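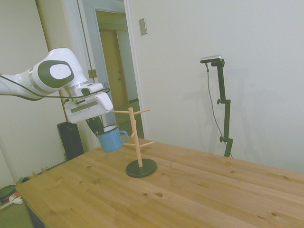 Travel > Days Out > Potteries and Workshops

Home Trips Food Stays About Contact

A morning at the Warnard enamel works

I have wanted to get inside the Warnard works ever since my aunt left me her chipped old roasting pan with the little W stamped on the bottom, so when I heard they were opening the doors in July I put my name down the same night. The works is in Gillby, up the hill behind the train station, and if you drive, take my advice and park down by the river. I didn't, and I spent 20 minutes going in circles behind a bread truck.

We were a group of 16, split in two, and my half got Ademir Guimarães, who has run the furnace floor for years and talks with both hands. He started us in the pressing room, where flat steel discs go in one side of a huge green press and come out looking like soup bowls. The noise! They hand you foam earplugs at the door and you'll want them. I kept taking mine out to hear what Ademir was saying and then regretting it.

After that the bowls get washed, more times than I'd have guessed, and hung up to dry. Any grease left on the steel and the enamel won't stick, so there's a whole room that is basically dishwashing. It smelled like a swimming pool in there.

The dipping was my favorite part by a mile. Enamel starts out as ground glass mixed with clay and water, and in the tank it looks like pancake batter. A woman at the end of the line would dunk a bowl, lift it, give it this funny little roll of the wrist and set it on a rack, all in about the time it takes me to find my glasses. They let a few of us try. Mine had a drip down the side as thick as a shoelace, and she was very nice about it.

Then the furnace. You stand behind a yellow line and you still feel it on your shins. The pieces ride through on hooks and come out glowing orange, and as they cool the color creeps back in from the edges (I could have watched that all day, but the second group was waiting). Most pieces go through twice, once for the ground coat and again for the color. Rims are done separately, by hand.

Dexter Nguyen-Tran took over for the last bit, which was the pattern room upstairs. He looks after the old catalogs and let us turn the pages ourselves, no gloves or anything. There's a coffee pot in there called the Todorova, with a spout like a swan's neck, that they only made for 4 years. If anybody has one in the attic, I'd love to hear from you!

The shop is small and the line was long. Seconds are on the back shelves and you need to check the bottoms for pinholes, but I came away with two pie dishes and a ladle for less than I spent on lunch. Lunch was at the Harnus, across the street: split pea soup, good rye bread, slow service.

Tips if you're going: closed shoes are a must, they turned one man away in sandals. The stairs to the pattern room are steep and there's no elevator. Kids have to be over 6. The restroom is back by the entrance, so go before you start. And bring a bag with a towel in it for the ride home, as they wrap things in a single sheet of newspaper and one of my pie dishes already has a nick.

Recent trips
Gillby river walk, the short way
Two nights above a bakery
The button museum, finally
Where to eat near the station in Gillby
How I clean old enamel pans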